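7/22/20 - bench and tableware, Pinholm room

Started late, key to the store cupboard was on the wrong hook again. Only got half the list done.

Table first. Old top went out this morning, the pale one from Heinonen is on the legs now. Wobbled on the window side, packed that foot with 2 bits of card, fine for now but wants a proper shim. Invoice says 775 for top and legs together, delivery on top of that, need to check against the quote before it gets paid. Grain is much wavier than the little sample they sent. I like it, but bowls and plates will want spacing out a bit or the photos for the sheet get busy.

Oil or no oil? Zaltach tin says 2160 minutes before heavy use, who writes it in minutes. 36 hours then. Left it bare today, will do the underside first as a test and see if it yellows. If it does, leave the top alone.

Bowls. Took the Vamell ones out of the box and washed the lot, the paper had left fluff stuck to the glaze. One has a pinhole near the foot, put back in the box with a note in it. The thick rim ones are easier to pick up wth damp hands than the thin ones, which skid. Still no decision on which go in the September set. My vote is thick rim, they stack badly though and the cupboard is shallow.

Chopsticks - tried the black ones against the bamboo. Black show up far better against white. Bamboo nearly vanishes on this table, lost one twice while laying up. Tips of the bamboo also going furry, bin them after this week.

Laying up: bowl goes in front of the cable hole, not over it, lamp lead has to come through there. Keep the hole clear, please.

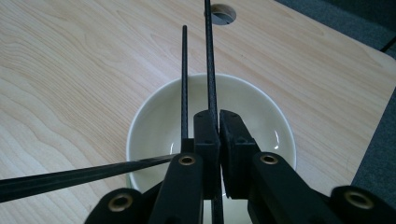 White bowl and black chopsticks on the new top, cable hole behind.

Glaze throws a small bright spot on the inside of the bowl. Try the lamp lower next time, or tracing paper over it.

To do
- shim for window side foot
- felt pads, the chairs scrape
- ask Vamell about a swap for the pinhole bowl
- oil test on underside, write the start time on tape
- more dishcloths, both are minging
- put the cupbord key back on the RIGHT hook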